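Two arms on the bench: six weeks with the Helmy
Aug 6, 2018
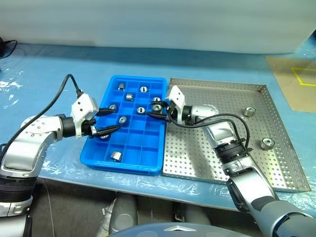

I promised a few of you in June that I would write something proper about the Helmy once it had settled in, and then June went by, and then most of the summer, and I'm only now sitting down with a pot of tea to do it. For anyone who missed the earlier posts, I run a small turning shop, mostly bushings and spacers and the like, and the Helmy is the two-armed bench robot that Lumura rents out by the month to places like mine (small, a bit untidy, no room for a safety cage). The job I wanted it for is the dullest one we have, which is moving little metal parts between the perforated steel tray and the blue compartment tray so that each one sits in its own cell and doesn't get dinged by its neighbours. You can see the right arm with a part in its fingers over the far corner of the blue tray, and the left one pointing down at another nearer the front, and that's really the whole business of it, over and over, all afternoon long.

I should say how it came to us. Lumura send the arms in two crates and a person along with them, which I was very glad about, as I'd been dreading the manual. Ours was Vilja Kuusisto, and she was patient with me to a degree I probably didn't deserve. She had it bolted down and moving before lunch, and then spent the afternoon teaching me to teach it, which you do by taking hold of the arms and leading them through the motions. It feels a bit like helping a toddler with a spoon! I was hopeless at first. My right hand is much better than my left, and for the whole of the first week the robot was exactly the same.

Now, the good things. The fingers are lovely. They're slim enough to get down into a small cell without knocking the dividers, and they don't mark the parts, which was my great worry with anything polished. I checked the first 70 under the glass, one after another, and sent the lot off to the customer with a clear conscience. I like the arms being rounded too. My sleeve has brushed against one more than once while I was reaching over for something, and it simply stopped and waited for me to get out of the way.

It's quiet as well, far quieter than I'd expected, and I can have the radio on at the next bench and follow the whole of a play.

The less good things, and there are a few. Shiny parts on a shiny tray are hard for it to see. When the sun comes round to our side of the building it starts hesitating, hovering over a part and then drawing back, and I ended up hanging an old curtain over the window after three o'clock. The plastic film I put over the table to keep the oil off doesn't help either, it wrinkles and catches the light, and Vilja told me very kindly to get a plain matt mat. I have not yet got a plain matt mat. It also dislikes a part lying on its side, and will quite often pick one up, put it down again and have another go. The cables loop about more than I'd like, and I'd love Lumura to tidy them away inside the arms on the next version.

Speed is the thing everybody asks me about. It is slower than me, on a good morning, with coffee. But I don't have good mornings every day, and I can't do it while I'm setting up the lathe. Since it arrived it has moved nearly 4,000 parts, and in that time I've had to go and rescue it perhaps once or twice a day, usually for something I'd left in the way myself.

Then the money. We pay 3,000 a month, and that includes the support line and a visit if something breaks. For a shop our size that isn't nothing, and I did go back and forth over it. Veikko Ruotsalainen, who has the workshop across the yard, went for the Humeo instead, a single arm that you buy outright, and he's perfectly happy with it. His parts are bigger than mine and all come to him the same way up. If I had his work I think I'd have done the same. With mine I do want the second arm.

You have to give 30 days' notice to send it back, and I've decided I won't be giving it before Christmas at least. I've a new order of very short collars starting next week, and I have a feeling they'll be fiddly, so I'll let you know how it copes with those. And I'll get the mat, Vilja, if you're reading.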